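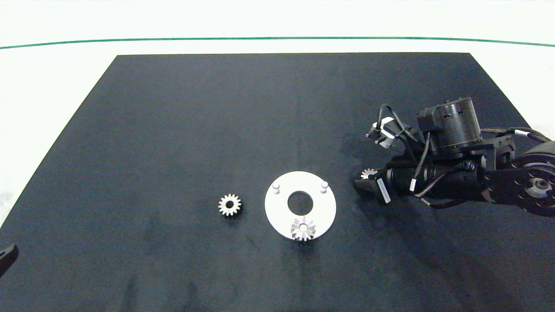
*7 Jun 2021*

I put off learning to fit small gears for ages, and then a Mondell feeder landed on my bench with a drive so crunchy I couldn't ignore it. So this is how I do a little three-gear set on a ring plate now, after plenty of gears rolled under the fridge!

**What I use**

- a dark mat - small silver parts show up nicely on it
- a lint-free rag
- Piline light grease (the 50 gram tube lasts forever)
- a toothpick

**Steps**

1. Wipe the plate and the pegs. Grit on a peg will make a good gear feel like a bad one.
2. Lay each gear flat and look at the teeth. If one is chipped, stop and order a new gear. I get mine from Sumport.
3. Check the bore. Mine often have a tiny burr inside, and a twist with the rag usually takes it off.
4. Put a dab of grease on the first peg with the toothpick. Smaller than you think.
5. Lower the gear straight down with the hub facing the way your drawing shows. If it sticks, lift it off and try again - please don't push. I bent a peg on my old Messina kit doing that and had to buy the whole plate.
6. Add the next gear, turning it a hair until the teeth drop into the first one.
7. Spin the set by hand, 20 turns each way. You want it smooth with just a bit of play.

If it binds at the same spot every turn, mark that tooth with a pencil and go back to step 2. Mine was a speck of dried grease I'd missed, down at the root of the tooth.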